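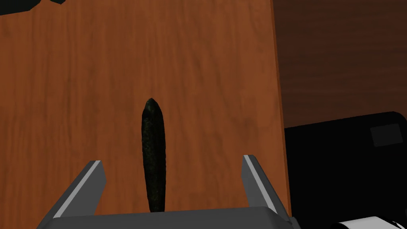 Pourquoi payer des licences de simulation pendant deux trimestres alors que la cellule n'est même pas commandée ? La remarque de Shinji Minami, reçue après le numéro de septembre, résume assez bien les objections au plan d'équipement 2026 du groupe manipulation. Elle mérite une réponse chiffrée.

Le poste simulation comprend 2 licences flottantes et 1 645 heures de calcul, à consommer avant la fin du deuxième trimestre. Il représente 41 % de l'enveloppe. Le reste, soit 59 %, est réservé au matériel : bras, préhenseurs, châssis, câblage, mise en conformité de la zone. Aucun bon de commande matériel ne sera émis avant la revue technique, ce qui explique l'ordre des dépenses.

Le choix du préhenseur conditionne presque tout. Soltenard propose une pince parallèle à course fixe, livrée avec ses doigts. Rundholm vend le corps nu et facture les doigts à part, sur plan, avec un délai de fabrication supplémentaire. À prix catalogue, l'écart paraît faible ; il ne l'est plus si l'on ajoute un second jeu de doigts et les pièces d'usure.
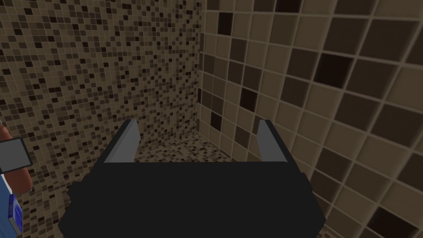 Les deux offres ont donc été ramenées à un même périmètre : un préhenseur monté, un préhenseur de rechange, deux jeux de doigts, la bride et le connecteur. Sur cette base, Rundholm reste plus cher à l'achat mais accepte une garantie étendue aux doigts. Soltenard l'exclut. Le service achats a demandé aux deux fournisseurs une offre ferme, valable 57 jours, port compris.

Reste la question du second bras. Le devis initial n'en prévoyait qu'un, avec une option à lever l'année suivante. 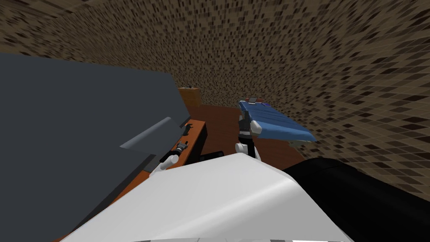 L'option n'est pas avantageuse : elle impose une deuxième intervention de l'intégrateur et une nouvelle analyse de risques. Le modèle à deux bras utilisé en simulation comporte des doigts blancs arrondis, et le linge bleu plié, tenu à droite au-dessus du sol pendant que la pince gauche est au bord du plan de travail, donne une idée des volumes à dégager de chaque côté. La zone protégée a été redessinée en conséquence - elle gagne en largeur, pas en profondeur. Kawaguchi, consulté pour l'intégration, chiffre les deux bras en une seule tranche. Le coût unitaire du second baisse, mais l'acompte à la commande augmente, et la trésorerie du premier semestre doit l'absorber.

Les objets de petit diamètre font l'objet d'une ligne distincte : doigts fins, revêtement, gabarit de contrôle.

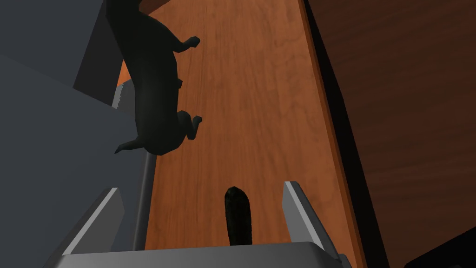

GATTHORPE, 19/12/2025 - Le plan révisé a été transmis à la direction technique. Il retient l'achat groupé des deux bras, maintient le poste simulation à son niveau actuel et laisse ouvert le choix entre Soltenard et Rundholm. La maintenance annuelle est désormais inscrite en fonctionnement et sort de l'enveloppe d'investissement. Les équipes qui souhaitent réserver des heures de calcul doivent indiquer la tâche visée, le modèle de préhenseur et le volume demandé ; les heures non consommées à la fin du deuxième trimestre ne seront pas reportées.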